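Workshop tips: keeping a two-arm bench cell in order

Filed under: Small machines, maintenance
Notes by Kári Mogensen, Lemville

These notes cover the bench cell with two small arms on one rail. Allow 21 minutes for the full round. Switch off at the wall before touching any bolt or connector.

Rail and bases

Check the base bolts first. A base that has crept will put every taught position out by the same amount, and people waste an evening re-teaching points when a hex key would have done. Tighten in diagonal pairs, then push the arm sideways at the shoulder and feel for play. Wipe out the rail slots with a dry brush.

The control boards sit low at the front, where dropped screws end up. Keep a lidded tin for fixings and never park it on the rail.

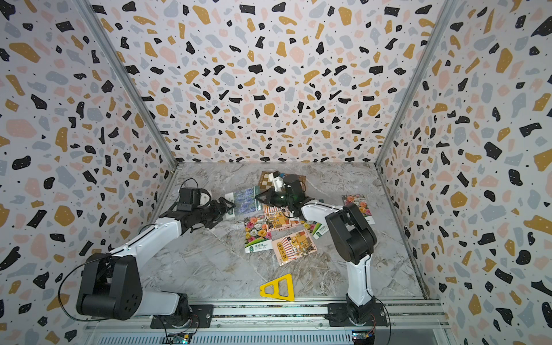

Both arms on the shared rail, control boards at the front edge.

Cables

Leave a loop at each joint large enough for full travel. With the power off, move the arm by hand to both ends of its range and watch the loop. If it pulls straight, re-clip it. If it hangs low enough to sweep the floor, take up the slack at the base end. Replace any cable with a flattened or shiny patch. Ketilsson sells the short ones in packs of 12.

Grippers

Clean the fingers with a damp cloth and let them dry. Close the jaws on a strip of paper and pull: it should drag evenly on both sides. Thin items such as seed packets and printed cards show up a bent finger sooner than blocks do, so use them for the test. Þröstur Lauritsen sets the jaw gap with a 2 mm feeler, and I have copied him.

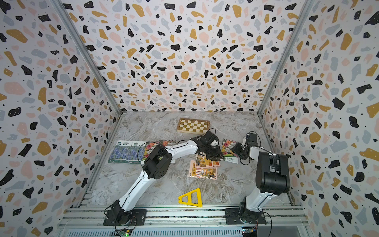

Grippers over the flat test items. Cards overlap in the middle of the floor.

Floor and walls

Dust the floor after the arms, working from the back corners forward. Check that the corner posts are square to the floor. Ours had drifted by November and the back wall had started to bow.

Log

Write down the hour count at each round. The last entry for this cell was 154, with one base bolt replaced and no other faults.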